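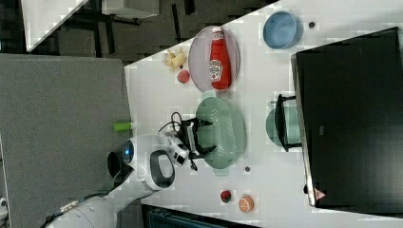 Removing hard water marks and food stains from plastic kitchenware

Plastic plates, bowls and colanders go cloudy for two separate reasons: limescale from the water, and oil or pigment taken up by the surface. The treatments differ, and the order matters. Scale comes off first, as it seals stains in underneath.

The method below suits polypropylene and most other dishwasher-safe plastics. Do not use it on polycarbonate, which can craze in alkaline solutions. The resin code is normally moulded into the base.

What you need

A washing-up bowl large enough to submerge the items
Citric acid powder
Bicarbonate of soda
Washing-up liquid
A soft nylon brush – an old toothbrush will do for perforations
Rubber gloves

Step 1. Degrease

Wash everything in hot water with a little washing-up liquid. Acid will not reach scale through a film of grease. Rinse well.

Step 2. Descale

Dissolve 14 g of citric acid in 600 ml of warm water. Scale the quantities up in proportion until the items are covered. Leave for 2 hours, turning anything that floats. Brush colander holes from both sides, then rinse under the cold tap.

Do not add bleach at this stage or leave any in the bowl from earlier use. Bleach and acid together give off chlorine gas.

Step 3. Treat the stains

Mix bicarbonate with just enough water to make a stiff paste. Spread it over the marked area and leave overnight. Tomato is the usual culprit: the pigment dissolves in oil, so ketchup left on a plate causes less trouble than a fried sauce. Rub off the paste with a damp cloth, working in circles and without pressure. Scouring pads leave fine scratches that hold the next stain. 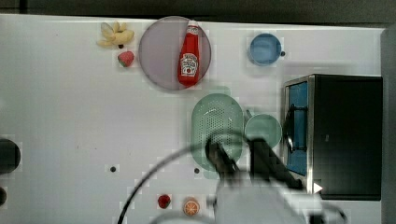 Step 4. Rinse and dry

Rinse twice and stand items on edge in a rack. Towel drying is worth the trouble in hard water areas.

If the marks remain

Yellowing caused by age or sunlight is a change in the plastic itself and will not respond. A white bloom that returns after each wash usually points to the dishwasher: check the salt setting first, then the rinse aid.

Comments

Malou Lund: Does step 2 work with white vinegar?

Svend Vigfúsdóttir: Yes, undiluted, but allow longer – and open a window.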